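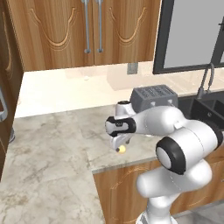 Gray marble countertop with a toaster toward the back.

Kitchen Setup for a Holiday Open House

An open house puts a different load on a kitchen than a seated dinner. Guests arrive over several hours, food has to be held at temperature, and the small appliances run together. The notes below cover power, holding times and cleanup.

Power

List every appliance that will be running at the same time and write down the wattage from its rating plate. A two-slice toaster may be rated at 862 watts. The Dawber warming tray in our kitchen is rated at 287. Add the figures for each circuit and compare the total with what the breaker can carry continuously, which is 80 percent of its rating.

Two outlets on the same wall are often on the same circuit. Switch off one breaker at a time the week before and label each outlet with painter's tape. Tree lights and window candles in the next room may share a kitchen circuit in older houses, so include them in the test.

Do not run a slow cooker, warming tray or kettle from a power strip. If the buffet table is too far from a wall outlet, move the table.

Holding food

Cold dishes go out in small amounts. Fill a shallow bowl, set it in a larger one packed with ice, and keep the rest in the refrigerator. Drain and repack the ice every 60 minutes. Replace the bowl when it is empty. Do not add fresh dip on top of old.

Hot dishes should be at 140°F or above in the center, checked with a probe thermometer. Slow cookers and warming trays hold heat but are too slow for reheating. Bring food to 165°F on the stove or in the oven first.

Anything perishable that has been at room temperature for 2 hours is thrown out. Put a strip of tape on the underside of each platter with the time it left the refrigerator.

Mulled cider

Keep cider below a simmer with the lid on. Tie whole cloves and allspice in cheesecloth so the ladle stays clear, and take the bundle out after the first hour. Orange slices turn bitter if left in all evening — add them to the cups.

Candle wax on stone

Let the wax harden completely. Lift it with a plastic scraper held nearly flat, then wash the spot with warm water and a pH-neutral soap. Vinegar and lemon juice etch marble and should be kept off it, including in homemade sprays. Put trays under citrus, wine and cranberry dishes for the same reason.

Trash and recycling

Set up two lined bins outside the kitchen doorway and leave spare liners in the bottom of each. Scrape plates before stacking. Fat from the roasting pan goes into a can to set, never down the drain.

Notes by Liam Penrose, Dolcombe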